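What is granite?

Have you ever looked closely at a stone worktop and spotted lots of little speckles? Those speckles are crystals, and every one of them grew deep underground!

Granite starts off as magma, a thick, scorching hot melted rock. Sometimes magma bursts out of a volcano, but the magma that makes granite stays trapped far below the surface. It cools down very, very slowly (it can take thousands of years, or even longer), and that gives the crystals plenty of time to grow big enough for us to see.

Most granite is made of three main minerals. Quartz looks a bit like cloudy glass. Feldspar can be white, pink or grey. Mica comes in thin, shiny flakes that twinkle when you turn the rock in the light. Mix them in different amounts and you get a different pattern every time!

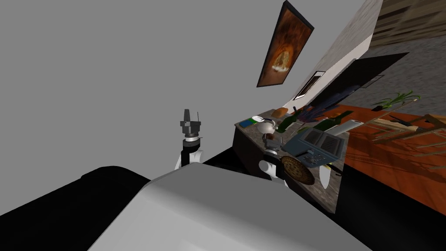
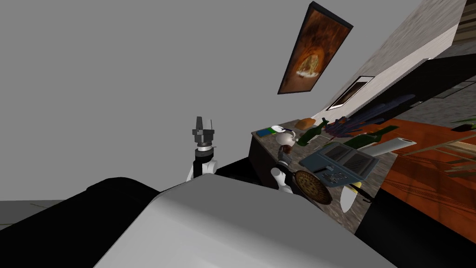

Computer-made pictures of a kitchen with a stone worktop.

So how does rock from so far down end up in a kitchen? Over millions of years, rain, wind and ice wear away the land on top until the granite is showing. Then people can cut it out in huge blocks at a place called a quarry. Saws tipped with diamond slice the blocks into slabs, and the slabs are polished until they shine.

Granite is brilliantly tough, so look out for it when you're out and about. On our Mustby town trail you can find it in the kerbs, the harbour wall and the steps of the old bank on Tapley Street. Take a magnifying glass and see how many colours you can find in one stone!

Words to know
Magma: melted rock under the ground
Mineral: a natural solid that rocks are made from
Quarry: a place where stone is dug or cut out of the ground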